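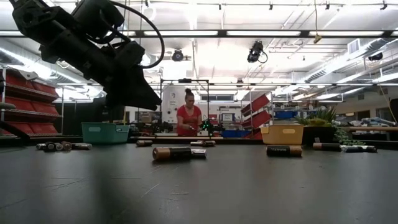

3 min read

The new regional cabinet was named last week, and I read the list twice before I found water. It used to be its own portfolio. Now it sits under infrastructure, next to roads, and an associate member gets the day-to-day work.

I have lived in the Mestar valley for 15 years and I don't follow every reshuffle. This one matters here. The pipe replacement in the lower town was promised under the old arrangement, and 181 homes are still waiting for it. The associate member comes from the coast and, as far as I can tell, has never held an office that dealt with either pipes or us.

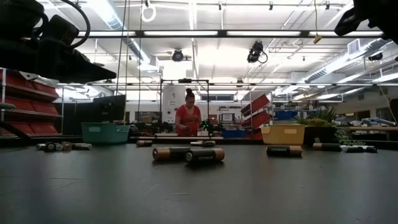
Lundham, July 22, 2022

I went to the public meeting at the hall on Kekana Street. It started late. The first half went to parking, then the clerk read out the new list of duties -- the same list that was already on the website.

When water came up, we were told the schedule was "under review." Someone asked if that meant the money was under review too. The answer was that the two are handled separately. I wrote that down and I still don't know what it means.

Tusum got its seat on the transport panel, and I think that's fair. They collected 651 signatures for it and kept asking. We sent a letter.

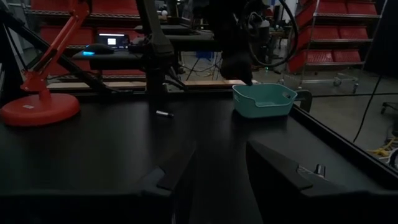
What happens next

The full list of responsibilities goes to a vote in October. Written comments are open until then, and the form is short. Mine asks for a date for the lower town and the name of the office that will answer for it. I'll post the reply if I get one.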